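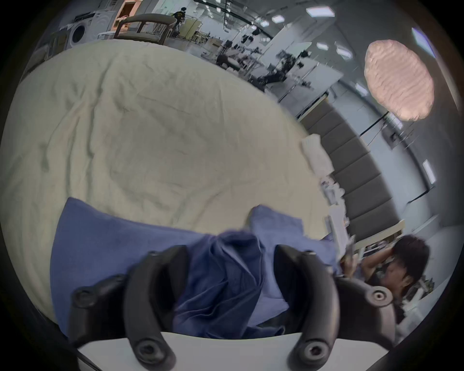 4.2 Equipment budget and replacement planning

Costs were planned per station and not per project, following the scheme used by Westerberg and Åberg at Gruro. Each station was allotted 6 hand-held grippers, of which two were held as spares. Fingers were treated as consumables and budgeted separately from the base plates, with a planned life of 90 hours of garment handling. Over the planning period this gave a requirement of 159 finger pairs.

Figure 3. Garment handling on a bed with a hand-held gripper.

Robot arms were entered as capital items and written down over four years. Furniture and bedding were charged to running costs. The largest error in the first estimate lay in labour: fitting and checking replacement fingers took 2,024 minutes, a item the Backlund quotation had left out entirely. The revised plan carries it as a separate line.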